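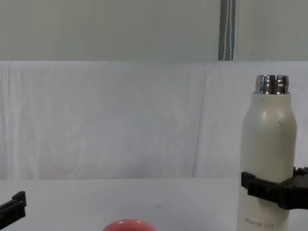 Loredana Ferri has been told that the new disc of "Stidereck" is the definitive one. She has been told this before, by the same label, in a box of nearly the same size.

"I own it on tape, I own it on the first DVD, I own it on the second DVD with the commentary nobody finished editing," she says. "So when somebody rings me up and says definitive, I want to know what they mean by it, and I want to know who is going to be saying it in five years."

Ferri runs the small restoration room that did the picture work on the release, so you would expect her to be selling it. She isn't, much. We spoke for most of an afternoon, and I came away knowing more about what is wrong with the disc than what is right with it. I trust it a little more for that, though not as much as the sticker on the front wants me to.

For anyone who missed it, "Stidereck" is a monster picture directed by Troels Hafstein, shot in a flooded quarry with a puppet, a second puppet after the first one sank, and a lot of smoke. It did poor business and then played on late television until a certain kind of kid could recite it. The big sell this time is that Hafstein's original effects shots have been put back, after the second DVD swapped a few of them for computer work that looked like wet soap.

"Four," Ferri says, when I ask how many shots were swapped. "People talk as if it was the whole movie. It was four shots. They happened to be the four you remember."

Getting them back meant finding the negative for the quarry sequence, which had been stored under the title of another Kinnunen production. Kinnunen, the company that made the film, went under long ago and left its shelves in a mess. The label's press notes make this sound like an archaeological dig. Ferri's version is shorter. "Thomas Caputo opened the wrong can. That's the story. He was looking for a comedy."

Caputo, who graded the new transfer, joined us for part of the talk and did not dispute it. He was more interested in arguing about the color. The old discs are very blue. The new one is a muddy green, and the early reviews from fans have not been kind.

"It was green in theaters," Caputo says. "We had a print to look at. The print had faded, fine, but you can allow for that. Nothing fades into being less blue in exactly the way people want me to say it did."

I asked how sure he was. He took a while over it.

"Sure enough to do it. I wouldn't put my house on it."

I pushed a bit here. A director's approval is printed on the back of the case, and I wondered how closely Hafstein had looked. Ferri says he watched the finished version once, at a hotel, and asked for one change to the end titles. That counts as approval, I suppose, though a buyer reading the words "supervised and approved" probably pictures something more than an evening in a hotel. When I said so, she shrugged and told me she hadn't written the case.

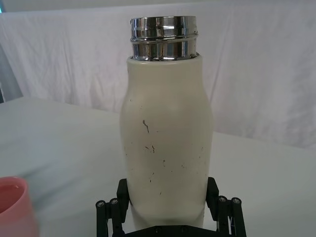 The sound is where I have the most trouble. The disc opens by default on a new surround mix made by Dale Caron, and it is loud, busy and a little silly. Dripping water wanders behind your couch. The creature's roar has gained a bottom end that would have blown out any speaker it was first played on. The original mono is included, but you have to go two menus down to find it, and it drops back to the new mix if you stop the disc and start over.

"I asked for the mono to be first," Ferri says. "I was told customers complain if only the middle speaker works. They may well complain. I'd have liked to see the complaints."

Caron, reached later by phone, was cheerful and not at all sorry. "It's a movie about a thing in a quarry that eats surveyors," he said. "I gave it some room. If you want the mono, the mono is on there. I cleaned that too, and it took me longer than the big one, and I'll bet you haven't mentioned that."

I hadn't, and he has a point. The mono track is very good. The hiss that sat over the long boat scene on both DVDs is gone, and the actors still sound like people in a boat.

Then there are the extras. Torunn Sjöberg, who built both puppets, gets a new interview, and it is the best thing in the box. She talks about foam and glue and cold hands, and she is openly unimpressed by the film. There is also a gallery that has to be clicked through one still at a time, a trailer for "Pakomano" (a different movie, which the label also happens to be selling), and a booklet essay that compares the quarry to the human mind.

The box is limited, naturally. It comes in a numbered run of 3,372 copies, a figure that nobody at the label could explain to me. Mine is 2,441. A further 300 were signed by Hafstein and sold out before noon on the day they went up, and you can already find them on auction sites at prices I won't encourage by printing. A plain edition with the same disc and no box is planned for June. The label's own site doesn't mention this until you scroll past the button for the expensive one.

I asked Ferri which of the two she would buy.

"The plain one. You can't watch a box."

And was it the definitive version? She laughed at that, and then gave me a list. There is a scratch in reel three that they could reduce but not remove. There is a dissolve near the start, as the truck comes into Bivdale, that exists only in a poor copy and goes soft for a few seconds. Two lines in the diner scene are slightly out of sync and, as far as she can tell, always were. She left them alone, over Caputo's objection.

"It's the best I could do with what was in the cans," she says. "If another can shows up, they'll want to do it again, and they'll ring you and use the same word. And I'll probably take the job."

My own view is that the picture is a real step up and the old effects deserve to be seen, seams and all. The second puppet has a zipper visible in one shot, which I had never noticed on tape, and I was happy to meet it. Whether that is worth a third or fourth purchase depends on how much you like the movie and how well you can put up with being sold to. If you already own the second DVD, wait for June. Go two menus down for the mono before you press play, and skip the essay.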